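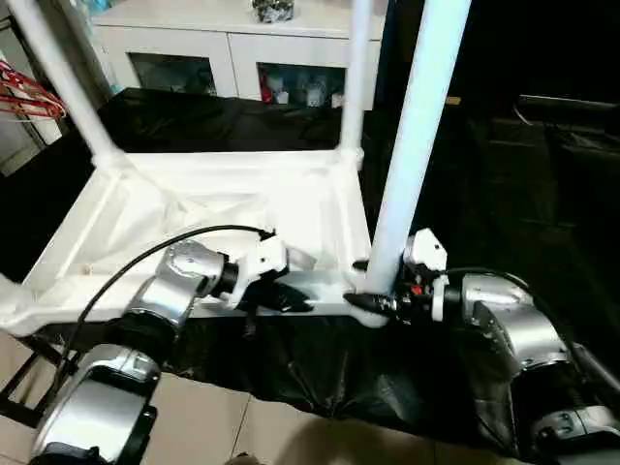

4. Montagem dos amortecedores traseiros e das molas (kit Kilumham de 30 mm)

Esta secção aplica-se às pick-ups de eixo traseiro rígido com feixe de lâminas. Leia-a até ao fim antes de levantar a viatura. Reserve espaço no chão ao lado do eixo e separe as peças por lado, esquerdo e direito. Para a parafusaria, use um tabuleiro raso e retangular, forrado com um pano branco como o da fotografia, onde as anilhas escuras se distinguem bem. Os parafusos em U novos vão à parte, já com as porcas enroscadas à mão.

Referências incluídas: amortecedor traseiro 2134 (duas unidades), saco de casquilhos 579 (um por lado).

4.1 Calce as rodas dianteiras e engate a primeira velocidade. Em caixas automáticas, use a posição P.

4.2 Levante a traseira pelo eixo e apoie o chassis em dois cavaletes, à frente dos suportes dianteiros das molas.

CUIDADO: nunca trabalhe debaixo da viatura apoiada só no macaco.

4.3 Retire as rodas traseiras. Suporte o eixo com o macaco, sem o subir.

4.4 Desaperte o parafuso inferior do amortecedor e depois o superior. Se a rosca estiver oxidada, aplique óleo penetrante e espere antes de voltar a forçar.

4.5 Solte o suporte do tubo de travão do eixo. O tubo não pode ficar esticado quando o eixo desce.

4.6 Retire os parafusos em U e baixe o eixo devagar. Os parafusos em U antigos não se reutilizam.

Nota: nas viaturas com válvula repartidora de travagem, marque a posição da haste com tinta antes de a soltar. 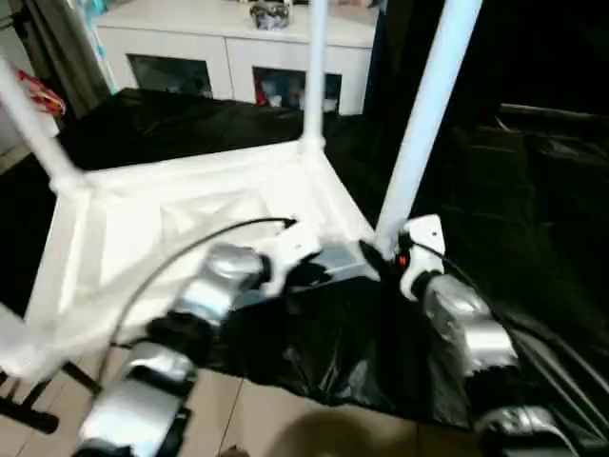 Lahcen Gaber escreveu que, na viatura dele, a haste da válvula só voltou à marca depois de montar o prolongador do saco 579, e pediu que isso ficasse indicado no manual. Fica indicado: o prolongador monta-se sempre que a haste não chegue à marca com a viatura no chão.

4.7 Monte os casquilhos novos nos olhais da mola com a massa fornecida. Não use massa à base de petróleo, que ataca a borracha.

4.8 Coloque a mola com o lado curto virado para a frente. Enfie o parafuso dianteiro e só depois o brinco traseiro. Deixe ambos encostados, sem aperto final.

4.9 Suba o eixo até o perno central entrar no furo da base. Monte os parafusos em U novos e aperte em cruz.

4.10 Monte o amortecedor 2134 com o corpo para baixo. A etiqueta Zeterora fica virada para o exterior.

4.11 Fixe o suporte do tubo de travão no furo inferior da chapa Rebelo.

4.12 Monte as rodas, baixe a viatura e balance a traseira algumas vezes.

4.13 Com o peso sobre as rodas, dê o aperto final aos olhais, ao brinco e aos amortecedores, segundo a tabela da secção 7.

CUIDADO: o aperto final com as rodas no ar torce os casquilhos e encurta-lhes a vida.

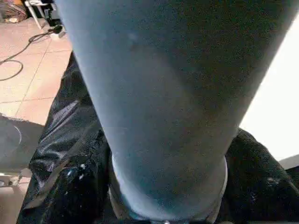 É preciso alinhar a direção depois de montar só a traseira?
Verifique o alinhamento na primeira semana, mesmo que o volante pareça direito, e regule os faróis no mesmo dia.

4.14 Volte a apertar os parafusos em U depois dos primeiros quilómetros e outra vez na revisão seguinte. Registe os dois apertos na folha Brutley que acompanha o kit.

Secção revista por Souad Ouazzani. Continua na secção 5, Batentes e limitadores.

30 partilhas · 2 comentários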